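Voldale firm puts two hand-held grippers through household trial

Last updated: 14:11

129 shares | 4 comments

A Voldale company that tests equipment for robot builders has finished the first half of a trial comparing two types of hand-held gripper in ordinary homes.

Trasell began the work in February. It is looking at how well each tool picks up and puts down the sort of things people leave on tables, and how clear the pictures are from the camera fixed to it. The recordings will later be used to teach robot arms the same jobs.

One of the two tools has curved fingers with textured pads on the inside. The other, which the firm calls the Xaba, has straight fingers with smooth rubber tips and a narrower grip. Both are worked by hand and neither needs a robot arm while the recording is being made.

The trial is taking place in 14 homes in and near the town. Householders are asked to leave their rooms as they are, and the same person uses both tools in each home so that the results can be compared fairly. Each tool is used for 700 pick-ups before a household is signed off.
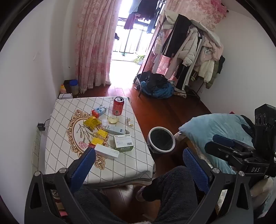 The curved-finger gripper at a low table during the trial. Cartons, packets and a drinks can are among the items on the cloth.

Trasell said the curved fingers had done better so far with boxes and cans. The Xaba was ahead on thin packets lying flat, where its straight tips could get under an edge more easily. Soft wrappers gave trouble to both, and were dropped more often than anything else on the list.

The firm also found that patterned tablecloths made little difference to the person holding the tool, but did make a difference to the software that reads the recordings afterwards. Bright windows were a bigger problem. In several homes the camera darkened the whole picture when it was turned towards the light, and small objects on the near side of the table became hard to pick out. A new exposure setting is being tried in the second half.

Comfort was the other main complaint. People using the tools were asked to stop after 11 minutes and say how their wrist felt. Most preferred the Xaba for weight – although a few said its trigger was stiff and made them grip harder than they wanted to.

A third part of the trial will look at controllers. Trasell plans to play the recordings back on a bench arm using its present controller and then on one made by Fluketti, to see which follows the hand movements more closely. The arm will be fitted with each type of finger in turn. That work will be done at the company's own workshop, with a table set out to match those in the homes.

The firm said it would not choose between the two grippers until the controller tests were over. It added that it might end up keeping both, with the curved fingers for kitchen and table work and the straight ones for papers and packets.

A summary of the results will be sent to the households that took part. Trasell is not looking for more homes at present.

Comments (4)

millbank_rd
We were one of the homes. They were in and out in an afternoon and put everything back. My tea towels were apparently "difficult".

Oldfitter
Smooth rubber tips wear out fast. Had the same thing on a packing line for years. Would like to know how often they change them.

tansy44
Will the summary be put online for the rest of us or only sent to those who took part?

Oldfitter
Also the stiff trigger will probably be the spring. Cheap to swap.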